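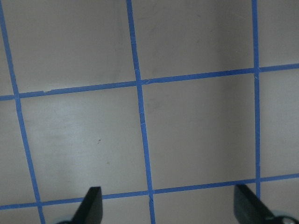

*Wrist view, taped grid on a flat surface, gripper open.*

**Budget check: second gripper vs. proper fixture plate**

**tern_offset** wrote (8 November 2024):

I have $3100 left in the equipment line and need to commit it before the quote expires. The arm stays. The grid is blue tape laid by hand, and the task is pick and place between cells. Options:

- Hikell parallel gripper, second unit, same finger mount: $893
- Ristix machined grid plate, engraved lines, dowel holes: price on request, last quoted in June at $2200
- Maketti light bar with dimmer: $82 each, I would want 2

All three come to $3257, so something goes. I am leaning toward dropping the lights.

---

**kfactor** wrote:

Drop the plate. You are paying $2200 for straight lines. What placement tolerance does the task need? If the answer is "inside the square," tape does that.

---

**tern_offset** wrote:

Inside the square for now. Later we want a repeatable offset from a corner, and the corners are where tape is weakest. Edges are wavy and there are small nicks and creases in the strips.

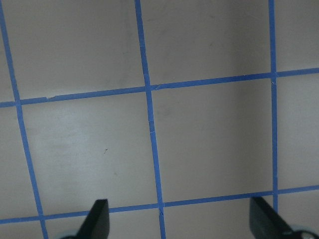

So any corner detector inherits that error before the arm contributes its own. I could retape with a straightedge, but it would have to be redone every time a strip lifts, and each redo means a new calibration.

---

**slowdecel** wrote:

Disagree with kfactor on the plate, agree on the order of purchase. Lights first. Your surface is brighter on the left and grayer to the right. If you threshold on anything near that gray, you will be tuning it forever. $164 is the cheapest line on your list and the one you want to cut.

---

**kfactor** wrote:

Blue on pale gray is an easy segmentation. Work in hue and the brightness gradient mostly drops out. I would not spend on lights until a detector has failed in a log.

---

**slowdecel** wrote:

Tape, yes. Gray parts on a gray surface, no. Depends what he is picking.

---

**tern_offset** wrote:

Parts are white and light gray plastic, so slowdecel has a point.

On the spare gripper: the reason is lead time. Rajan handles our Hikell orders and the last one took most of a quarter. If the only gripper fails, the cell is down until the replacement arrives.

---

**kfactor** wrote:

Then price spare fingers and a spare cable before a whole unit. Those are what fail on ours. Ask Rajan if they will hold a unit in stock against a blanket order. We got that on actuators with no deposit.

---

**tern_offset** wrote:

Asked. They will hold one unit for six months, no charge, if the order number is already open. That takes the $893 out of this budget.

Revised: plate at $2200, two light bars at $164, total $2364. That leaves $736 for fingers, a cable, and freight on the plate. I still need a current number from Ristix.

---

**slowdecel** wrote:

Get the plate finish in writing. Matte anodized, and a color that contrasts with your parts. A bare machined surface under a light bar will be worse than what you have.

---

**kfactor** wrote:

Still think the plate is early, but the numbers work. Keep the roll of tape.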